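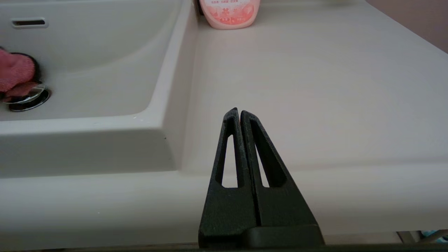
The Night Line

The Rutherford Listening Service operates a telephone line for persons affected by alcohol, by other substances, or by the drinking of someone in their household. The line is open from nine in the evening until six in the morning. Calls are free. They are not recorded, and the caller is not asked for a name.

Operators are seated at four desks on the second floor of the Grutum Building. Each desk is supplied with a telephone, a lamp, a pad of forms and a copy of the directory, which lists 800 services in the state and is revised every January. Operators are requested not to write in the directory. The copy at Desk 4 has been written in by every operator who has used it.

The form has space for the time of the call, the nature of the concern, the referral made and the duration in minutes. There is a further line marked Remarks. The handbook advises that this line be left blank unless there is a risk to life.

The operator at Desk 4 had completed 1,065 forms and had left the line blank on all but six of them.

At 2:40 on the night in question, a call was received from a woman in Winia. She wished to know whether the service could tell her the opening hours of the clinic at Sustuvetti. The operator consulted the directory and gave the hours. The woman thanked her and did not hang up.

Under Section 4 of the handbook, silence is to be treated as part of the call. The operator is to remain on the line, to refrain from filling the silence, and to say at suitable intervals that she is still present. The operator looked at the clock and said that she was still present.

"I know the hours," the woman said. "I drove him there for a year."

The operator asked whether she would like to talk about that.

The woman said that she would not. She said that she was calling from the kitchen and that the dishwasher had just finished, and that she had been standing beside it waiting for the click. Her husband used to get up when he heard it. He could not leave clean plates in the machine overnight, drunk or sober, and when he was drunk he broke one, and in the morning he would go out and buy another that did not match. She had eleven plates now in eight patterns. Her sister wanted to give her a new set.

"Would you like a new set?" the operator asked. The question was not among those recommended.

"No," said the woman. "I wanted to ask somebody if that was all right."

The service does not give advice. It offers information, and it supports callers in exploring the options open to them. The operator was aware of this. She had given the training on it herself, in the conference room downstairs, to a class of new operators who took careful notes.

"Yes," she said. "It's all right."

There was another silence, which the operator treated as part of the call. She heard a door being let down on its hinge, and then the sound of a rack pulled forward on its wheels. A plate was set on a shelf, and then a second one on top of it. The operator did not speak. She turned the lamp a little to the side and listened to the whole of the lower rack, and after that to the glasses, and to the forks and spoons going into their drawer – the knives seemed to go somewhere else.

"That's everything," the woman said at last.

The operator said that the line was open until six, and again the next evening from nine.

"I know the hours," the woman said, and this time she did hang up.

The operator drew the pad toward her. Under time of call she wrote 2:40. Under nature of concern she wrote Bereavement, household. Under referral made she wrote None, and under duration she wrote thirty-one minutes.

She held the pen over the last line for a while. At Desk 2 a telephone rang and was answered. Then she wrote, in the small square hand she used in the margins of the directory, Plates put away, and placed the form in the tray with the others.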